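Caring for Knit Caps and Winter Hats Between Seasons

By Beatrice Obura
Last updated February 29, 2020

Every year at the tail end of winter I get the same urge to shove everything woolly into a bag and push it to the back of the closet with my foot, and every year I remember the fall when I pulled out my good gray beanie and found it had been folded under a pair of boots for eight months (it had a crease across the crown that made me look like an envelope). So now I give the hats a proper afternoon in March, with the radio on and a pot of tea, and I have come to enjoy it a great deal. If your family is like mine, the hats and caps have been multiplying in a basket by the front door since Thanksgiving, and a good half of them could use a wash.

Start by emptying the whole basket

Get everything out onto a table, and I do mean everything, the odd mittens included. You want a surface big enough to spread out on and smooth enough that knits won't snag. I used to do mine on the old picnic table we kept on the back porch and lost a few loops to splinters that way. A smooth indoor table in decent light is much better, and a pale one is especially nice, as dark yarns show up so well against it and you can spot a pulled stitch or a thin place without squinting.

Make three heaps: wash, mend, and give away. I try to be brave about the third one. A cap that itches won't stop itching by next November, and somebody else may not mind it at all. My neighbor Filippos Chrysikopoulos has taken two of my scratchy ones so far and wears them quite cheerfully to walk the dog.

Turn each cap inside out while you're sorting. Look along the brim on the inside, where face cream and makeup collect, and check the very top of the crown where the stitches are gathered in. If there is a hole starting, that's generally where it will be, and it is so much easier to catch it with a few stitches of matching yarn before the cap gets wet. Water is heavy, and a small hole in a soaking wool hat can be a big one by the time you've squeezed it out.

Washing

Read the label if there still is one. Acrylic caps are easygoing, and I put mine in a mesh laundry bag in the machine on cold and gentle with the T-shirts. Wool gets the sink. Fill it with cool water, swish in a small squirt of a detergent meant for woolens, lay the caps in and press them under. Then walk away for fifteen minutes and do something else! The soaking does nearly all of the work, and it's the rubbing and wringing that turns a lovely soft cap into a felt coaster.

Dark caps go in by themselves the first couple of times. Black and navy yarn can keep letting go of a little color long after you'd think it was finished, and I have one formerly white cap, now a sort of dishwater lavender, to prove it. Rinse in water of the same temperature you washed in, and keep rinsing until it stays clear. Scoop the cap up from underneath with both hands, squeeze it gently, roll it in a towel, and kneel on the roll. (The kneeling is my mother's method and I see no reason to improve on it.)

If your cap has a pom-pom, check how it's attached before it goes anywhere near the sink. Some have a little snap, and those come off in a second. The sewn ones I wash with a sandwich bag tied over them, which looks silly and works pretty well.

Drying over a shape

A knit cap will dry in whatever shape you leave it in, so it pays to give it a good one. For years I used upside-down mixing bowls, and they do hold the crown nicely, but the air can't get underneath and a thick cap stays damp inside until the next day or even the day after that. A balloon in a saucepan works too, if you have balloons in the house and no cats.

What I like best these days is a wire hat form. It's a light, open thing with curved wires for the dome, so the cap is held up and the air can move through it. Before you put anything on one, run your fingertips slowly along each wire, paying special attention to the places where two wires meet and anywhere the end has been bent into a loop. If you feel even a small burr, take it down with a bit of fine sandpaper or wrap the spot in a strip of soft cotton. A burr you can hardly feel will find the one loose stitch in your favorite hat, I promise you.

Ease the cap on from the front of the dome toward the back with the brim rolled loosely between your fingers, and let it settle before you start tugging it straight. Gather the rim a little at a time. A wet cap should never be held up by one edge, but a dry one is pretty forgiving, and if you've never used a form it's worth trying with a dry cap first to see whether the size is right. The knit should rest on the wires without being stretched over them. If you can see the stitches opening up, the form is too big. 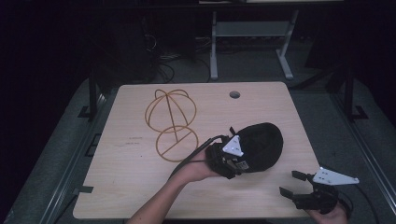 Wire hat form on the light wood tabletop, with a black knit cap held above the table.

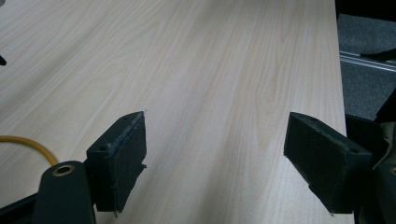 Once a cap is on its form, find it a place out of the sun and well away from the radiator. I know it's tempting to hurry things along, particularly when you have nine or ten of them waiting their turn, but strong heat is hard on wool and does nothing good for the elastic in a brim either. I put a folded towel underneath to catch drips and turn the whole business halfway round after supper. If the wire has any bare or rusty places at all, slip a piece of old white T-shirt between the wire and the cap, or save that form for dry hats. Rust marks on wool are miserable to get out, and on a pale cap I'd say you may as well learn to love them.

Getting the fuzz off

Wait until the cap is completely dry before you go after the pills. A damp knit drags. I have a battery fabric shaver, a Bronell, that came to me from my aunt, and I keep it for the thick things only. For anything fine I use a pair of small scissors held flat and snip one pill at a time, which sounds tedious and is, but I find it goes very well with a ball game or a long telephone call. The hat should be over something rounded while you work. Flat on the table you tend to pinch up a fold without noticing, and then you have a hole to add to the mending heap.

For lint and dog hair, wrap a loop of tape around your hand sticky side out, or use a damp rubber glove and stroke in one direction. The glove is better on black caps, in my opinion, and it doesn't lift the yarn the way tape can.

Putting them away

Knit caps don't mind being folded for a few weeks, but for the whole summer I like them stacked loosely, one inside another, five at the most, with the heaviest at the bottom. A shoebox is fine and a lidded cardboard box from the stationery store is finer. I bought a set of the Trivmont canvas bins one year thinking they'd look handsome on the shelf, and they do, though I still line them with an old pillowcase. Please don't seal wool up in plastic unless you are very sure it's bone dry. Even a faint dampness around the brim can turn into a smell that takes two more washings to get rid of.

About moths: clean wool is your best defense. They go for the places with a bit of skin oil or a dab of dropped soup, so the washing you did at the start matters more than anything you tuck in afterward. Cedar blocks are pleasant and I do use them, giving them a light sanding each spring to freshen the scent, but I wouldn't trust them to rescue a dirty hat. If you've had moths before, put each dry cap in a freezer bag with the air pressed out and leave it in the freezer for a week. Let it come back to room temperature inside the bag before you open it, or you'll get moisture all over the knit.

Hats with a brim or a stiff crown are another story, and should never be nested or stood on their brims. Stuff the crown with white tissue (newspaper comes off on the lining) and set the hat upside down on its crown in a box with some room to spare. If you own a form for it, leave the hat on the form with a clean cotton dishtowel draped over the top for dust.

Storing the forms themselves

Wire forms bend, bless them. They shouldn't go at the bottom of a cupboard with the roasting pans on top, which is how I flattened my first one. Hang yours from a nail or a cup hook, or put it on the highest shelf with nothing over it. A slightly squashed dome can usually be coaxed back by hand if you work around it a little at a time, pressing from the inside with your thumbs. Pliers leave nicks, so wrap the jaws in a scrap of cloth if you must use them. Wipe the wire with a dry cloth before it goes away, and again when it comes out.

A few questions from readers

A lady in Stockdale wrote to ask whether she could dry caps on a lampshade frame. I've never tried it, but I don't see why not, provided the top isn't too wide and you've checked it all over for rough spots. Take the bulb and cord out of the picture entirely, of course.

Someone else wanted to know how to shrink a cap that has gone baggy. If it's wool, wet just the brim in cool water, gather it in with a loose running thread of cotton, and let it dry like that before you pull the thread out. It won't last forever, but it should get you through to spring. For acrylic I'd sew a round of thin elastic inside the brim and be done with it.

Next month I'll be going through gloves and scarves, so if you have a good method for drying leather gloves without the fingers going stiff, do write and tell me.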